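# Match-Day Support at Arruda Athletic: How a Small Rugby Club Gets Its Crowd to Come Back

Sports Studies project report, handed in 2018-10-20

## Why I chose this club

I have been going to Arruda Athletic's home games since I was small enough to be carried in, so when we were asked to study a local club I did not have to think for very long. What I wanted to find out was why people who come once in the autumn so often don't come again, and what the ones who do come back have in common. My tutor warned me that I might be too fond of the place to be fair to it, and I have tried to keep that in mind all the way through (with mixed success, as you will see when I get to the pies).

Arruda play in the same league as Cilmont and Wundon, both of which have bigger grounds and a proper covered stand. Ours has a grass bank, a clubhouse with a long bar, and a fence you can lean on so close to the touchline that you hear every word the scrum-half says. 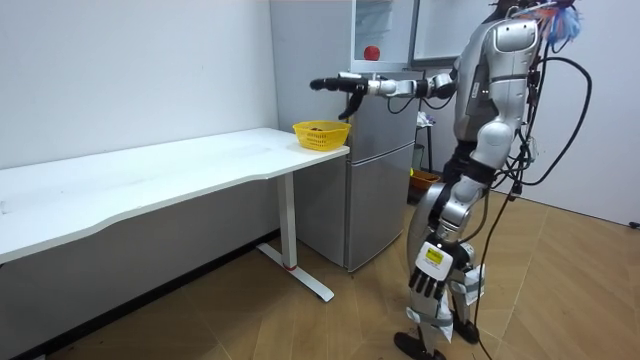

The fence matters more than I expected. When I asked supporters what they liked best, that was the answer that kept turning up, well ahead of winning.

## How I went about it

I handed out a paper questionnaire at 3 home matches and got 76 filled in, mostly at half-time, when people are standing still and have a hand free. I also had longer chats with 4 supporters in the clubhouse afterwards, which were lovely and went on far longer than I had planned for. The questions had been tried out on my own family in June, and two of them were thrown away because everybody read them differently.

I should say that the Wundon match was played in heavy rain. The forms from that day are smudged, and the people who filled them in were the sort who turn up whatever the weather, so they are perhaps a bit kinder to the club than an ordinary crowd would be.

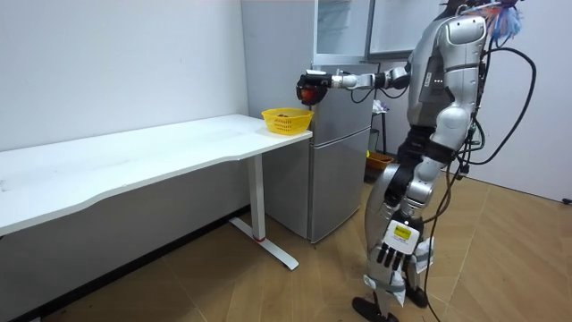 ## What supporters told me

Most people first came along with somebody else, usually a parent or a friend from work. Hardly any had seen a poster. The club spends a good part of its small publicity budget on posters, so this seemed worth passing on, and I have.

Kick-off times were the biggest grumble. The league moved two of our games to the evening this season, and families told me they simply couldn't manage it with young children and a bus home. Several said they would have come if they had known earlier, as the change only went up on the clubhouse door.

Food came next. The pies ran out before half-time against Cilmont, and people were still cross with the club when I spoke to them a fortnight later. I was cross too, so I have left my own form out of the results. 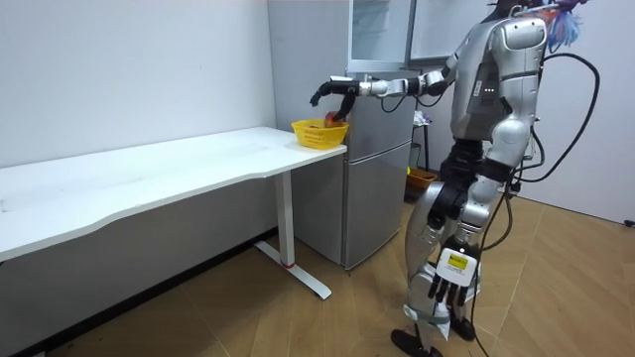 On the playing side, supporters were more patient than I had guessed. Arruda lost that Cilmont game by 2 points after leading for most of it, and yet the comments from that afternoon are some of the warmest I collected. People wrote about the young full-back's tackling and the long walk the players took round the fence afterwards to say thank you.

## What I would suggest

I would like to see fixture changes sent out by text message as soon as the club hears of them, and a bring-a-friend ticket tried for the second half of the season. More pies would help as well! The Zititz Cup tie in the new year would be a good one to start with, as it is on a Saturday afternoon and the visitors usually bring a coachload.

If I did the project again I would stand at the gate as well as by the bank, so as to catch the people who leave early. They are the ones I most needed to hear from, and I missed nearly all of them.

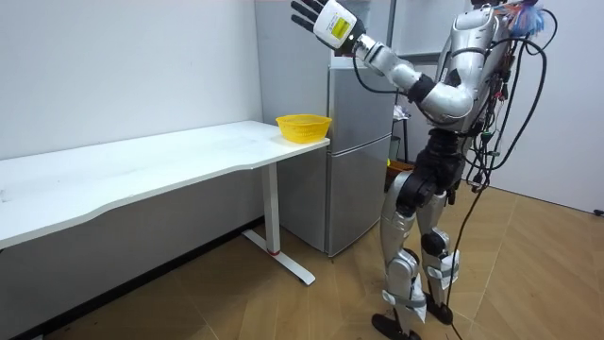
*The silver robot with one arm raised, beside the long white table.*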